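Home Posts Replies Media Search

Yareli Montes

A few notes on recording sound for small documentaries, after finishing the mix on the Hovthorpe ferry film. It took most of March, and a lot of that time went into fixing things I could have gotten right on location.

We shot 24 interviews. Two of them had a refrigerator running in the next room. I could hear it on headphones and told myself I'd filter it out later. I got most of it, but the voices sound thinner than the rest.

So now I ask to switch the fridge off before we roll. I put my car keys inside it so I can't leave without turning it back on. Old trick, it works.

Room tone: record at least 40 seconds in every room, with everyone still standing in it. I had been doing ten and looping it. You can hear the loop once you know.
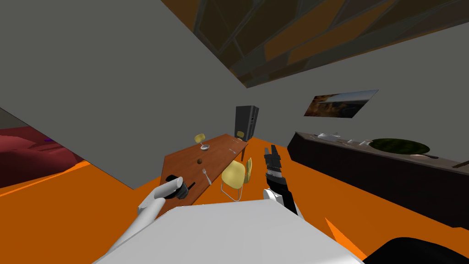 Black object, maybe a cup, table edge.

Kitchens and dining rooms are the hardest places for me. Hard floor, bare table, people want to hold a drink while they talk. If someone sets a mug down in the middle of a good sentence, I ask for the sentence again right then. Waiting until the end of the interview never gets you the same tone of voice.

A folded towel on the table helps. So does a blanket on the floor just out of the shot.

Mics. I ran a lavalier and a short boom on every interview and ended up using the boom for nearly all of it. The lav saved me on the dock at Narnmont, where the wind was bad and the boom was useless past a few feet.

Norbert Magyar cut the picture and asked me to name files by person and place instead of by take number. We had 717 clips by the end. I complained about it for a week and then was glad we did it.
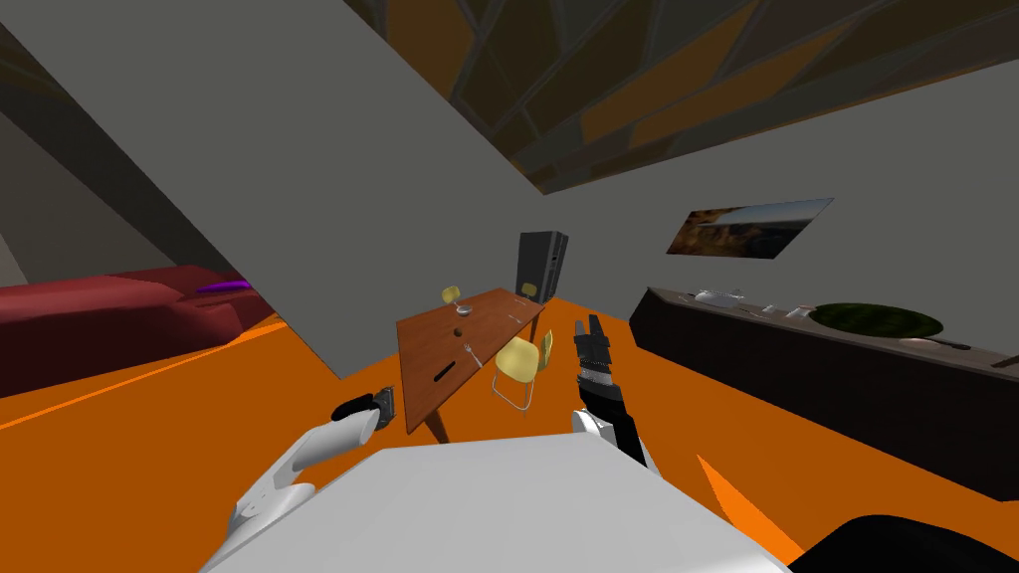
The other thing he asked for was a spoken slate. Name, place, which mic is on which channel. It takes a few seconds and it meant he never had to message me asking what he was listening to.

Levels: I set peaks around -12 and left them alone. The one time I rode the gain by hand was the Tunstall school choir, and that's the one recording with a jump in it. My fault.

Backups went to two drives each night, and one of them stayed in a different bag. We didn't lose a drive. I'd still do it the same way.

The finished film is 93 minutes. Norbert wanted it shorter - I think he was right about the first half and wrong about the second.

Next job is in Jevton, mostly outdoors, so I'm looking for a better wind cover for the boom. If you have one you like for steady wind off the water, reply with the name. I don't need a whole kit.

Contact | Copyright Yareli Montes | Back to top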